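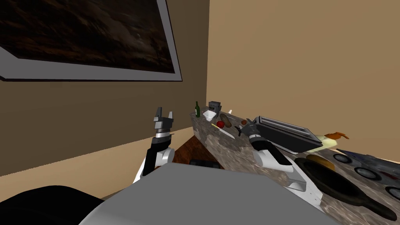 Dark painting, wide light gray frame, brown wall

Gashaw Wall Paste for Temporary Installations
Item 789
Made by Studis

Gashaw is a starch paste for artists who put paper on walls and need to get it off again. We started making it for our own shows, and we still get a kick out of opening a fresh tub. It brushes on like thin yogurt, gives you plenty of time to slide a sheet into place, and dries clear with no shine. When the show comes down, you soak it with plain water and the paper lets go of the wall.

People use it for painted paper murals, printed backdrops, collage that runs around a corner, paper floors under a sealer, and torn or layered work where the lower sheets are meant to show through. It's also lovely for plain old lining paper if you want to change the surface of a room before you hang anything in it.

What you get

One tub of dry paste powder, a mixing paddle, a measuring scoop and a printed instruction sheet. The powder keeps well on a shelf as long as the lid is tight. Mixed paste belongs in the fridge and should be used within three days. If it smells sour, throw it out and mix more.

Mixing

Pour cold water into a clean bucket first, then sprinkle the powder over it while you stir. Doing it the other way around gives you lumps the size of peas, and you will be picking them out all afternoon. Let the bucket stand until the paste thickens, stir again, and strain it through an old stocking if you're working with very thin paper.

The scoop has two lines inside. The lower line is for light papers (tissue, newsprint, most Japanese papers) and the upper line is for heavy painted sheets. Go by the upper line for floors as well.
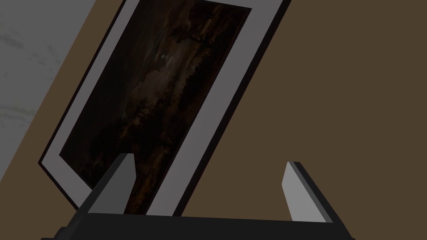
Color matters here too. If your sheets have been painted with house paint or acrylic, the paste won't touch the color at all. Gouache, watercolor and some inks will move when they get damp, so seal them first or brush the paste onto the wall and lay the paper into it dry. Pastel and charcoal need a proper fixative, and even then please try a scrap. We have seen a whole week of charcoal drawing turn into gray soup, and it was our charcoal drawing.

Building up layers

This is the part we love! Each layer should dry fully before the next goes on. Overnight is good in a warm room, longer in a damp basement. If you want the top layers to pull away in big loose curls, thin the paste a little for those layers and keep it full strength underneath. For small ragged chips, do the reverse: keep it strong all the way up, let it cure, then work at it with a dull scraper. The Skarwood scraper (sold separately) has rounded corners, so it lifts paper without digging into the drywall behind it. A butter knife does a decent job as well.

Khanyisile Lekota used Gashaw for a hallway piece that ran through most of June, with three layers of painted paper over a wall the gallery had just redone in eggshell. She tore into it a bit more every Tuesday while the show was open, so regulars saw a different hallway each time. Her tip, and we've stolen it for our own work, is to paint the back of each sheet too. Once a curl flips over, the back is half of what people are looking at.

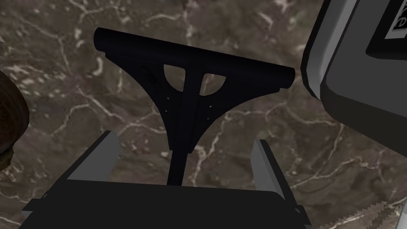
She also told us the seams gave her trouble near the heating vent, where the paper dried faster than the rest. Misting the edges with water and pressing them down again fixed it. If your space has forced air, close the vents near the wall while you paste, or at least hang a sheet of plastic in front of them.

Surfaces

Works well on: painted drywall, sealed plaster, primed plywood, glass, sealed concrete.

Ask first or test first: fresh paint that hasn't cured, matte chalky paints, raw wood, anything with old wallpaper already on it.

Skip it: bare drywall. The paste soaks into the face paper and you'll take the wall with you when you peel. A coat of ordinary primer solves this.

On soft or chalky walls we put up a layer of Cotolness lining paper before anything else. It's a smooth, uncolored sheet that takes the paste evenly, and at the end the whole thing can come down together. It does add a drying day to your schedule.

Taking it down

Pull off whatever comes away dry. Then wet what is left with a sponge or a garden sprayer, wait, and wet it again. Most people start scraping too early. When the paper has gone dark all over and feels slick, it will slide off in your hands. Wash the wall with clean warm water and let it dry before you decide whether it needs touching up.

Strong reds and some blues can leave a faint stain on pale walls, mostly from the paint and hardly ever from the paste. Stain-blocking primer covers it. 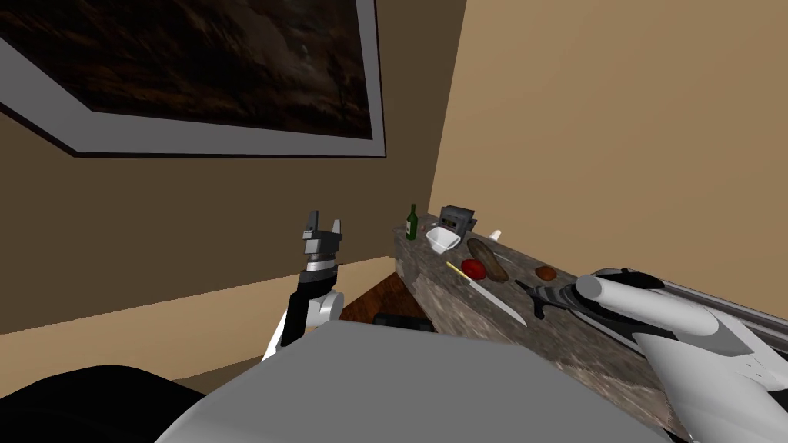
Framed dark landscape hung high, with the tan wall to the right

Storage and safety

Keep the powder dry and away from mice, who think it's food. Wear a dust mask when you pour. Paste on the floor is very slippery, so wipe up drips while they're wet. Tools and brushes rinse clean in cold water.

Goes with

Skarwood scraper
Cotolness lining paper
Studis wide paste brush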